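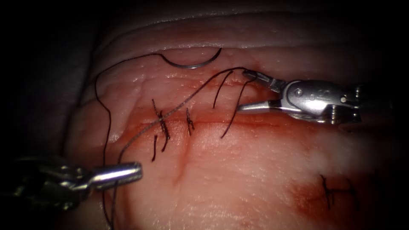
Black thread partly closing a line in a soft practice pad.

How Does a Cut Get Better?

Have you ever fallen off a scooter and come home with a knee that looked like a squashed strawberry? I have, and I still remember sitting on the edge of the bathtub, sniffling, while my grandmother Roswitha Frerichs dabbed at it and told me that my body had already started fixing things. I didn't believe her one bit! But she was right, and if you have a scrape anywhere on you today, it is busy working away while you read.

Skin is your outside wrapper, and it does a lot of jobs. It keeps water in and germs out, it helps you stay cool, and it lets you feel a cat's fur or a pebble in your shoe. When you get a cut, you have a little gap in the wrapper, and your body wants it closed.

The first thing you notice is usually blood. Blood travels through tubes called blood vessels, and some of them are thinner than a hair. When one of them gets broken, it squeezes itself narrower so that less blood can get out. Then come the platelets (say it PLATE-lets), which are tiny bits floating in your blood. They turn sticky and pile up at the broken place, a bit like leaves clumping together in a drain. Your body also makes very thin strings called fibrin, and these tangle over the pile like a net. All of that together is called a clot. When the top of it dries out, you get a scab.
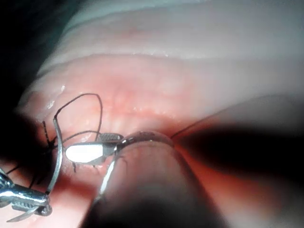 Next comes the cleaning crew. White blood cells squeeze out of the blood vessels and go looking for germs and bits of dirt, and when they find some, they gobble them up. Extra blood comes to help too, so the skin near a cut can look pink or a little darker than usual, and feel warm and puffy. A little of that is fine. If it gets more and more sore, or yellow stuff comes out, show a grown-up, and they may want to call the doctor.

After that, the building starts. Your body makes new tiny blood vessels and fills the gap with a stretchy stuff called collagen, and new skin cells creep in from the edges until they meet in the middle. This is the itchy part, and oh, it can be itchy! Try not to pick the scab, even if one corner is sticking up and looking at you. There is new skin growing under there and it isn't ready yet.

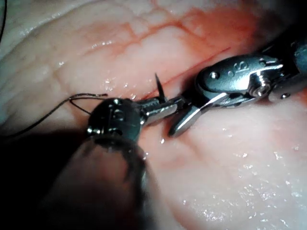 Some cuts are too deep or too wide for the edges to meet easily. A doctor or nurse may use stitches, special glue or sticky strips to hold the two sides close together. They can use medicine to make the spot numb first. Some stitches melt away by themselves and others are taken out later. My cousin had 9 in his chin one November and showed them to the whole bus.

A deeper cut may leave a scar, which is a patch where the new skin is built a little differently. Scars often fade, though it can take many months. Mine is on my left knee, just under the bump, and it is shaped like a bean.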